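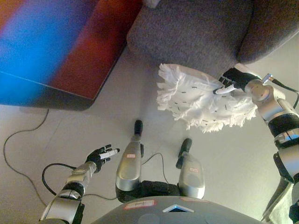
The first thing you learn when you put a humanoid in a living room is how much of housework happens in the fingers. Arms get the attention, and legs get the videos, but dusting under the front of a sofa comes down to whether a hand can hold a short handle at a useful angle and keep holding it while the fluffy end drags on fabric.

That was the question in April at Gorncombe, a small test lab that has fitted out one of its rooms with a couch, a tiled floor and the sort of clutter most of us trip over. The team had three hands to compare. Wemik makes a five-finger model with a motor for nearly every joint. Hou makes a simpler one, with fingers that curl together on tendons. Grillex sells a plain two-jaw gripper, the kind you'd see on a packing line, and it went in as the one to beat.

I spent two days watching, and I loved every minute of it (well, maybe not the hour we lost to a loose plug).

The duster is a wonderful test object. It weighs almost nothing, so lifting it proves very little. The trouble starts when the fringe catches on upholstery and the handle tries to twist. The Grillex jaws clamped down hard and never dropped it once, but they held it at one angle, so the whole arm had to swing around to get along the base of the sofa. The elbow kept wanting to be where the robot's own leg was. The Hou hand wrapped the handle nicely and gave a little when the fringe snagged, and I could have watched that small give all afternoon! Its weak spot was the start of the grip. If the handle sat even slightly crooked in the palm, it stayed crooked.

The Wemik hand was the slowest and the most fun. It could close, feel that something was off, open two fingers and close again. Over 184 grasps it needed a second try 45 times, and the engineers were delighted with that number, because the second try was the hand's own idea. With the jaws, a bad grip stays a bad grip until a person steps in.

Pinching something small is another story. A fingertip hold on a little cylinder asks for patience from the controller as much as from the hand, and here the lab's choice of update rate mattered more than I'd guessed. At the slow setting, the fingertips hunted back and forth and the part crept out of the pinch. At the fast one, they settled right away, and even the Hou hand looked clever.

Then there's the camera. Gorncombe runs its view from the head, looking down past the torso, and the robot's own arms block a lot of what it needs to see. A wrist camera helps with the last 10 centimeters or so of a reach. It also adds one more cable, and everyone I met there had opinions about cables.

The lab has logged 3,000 grasps across the three hands so far and wants many more before it picks one. My vote, for what it's worth, goes to the Hou hand with the fast controller. The engineers are leaning toward Wemik, and they plan to try wet sponges next.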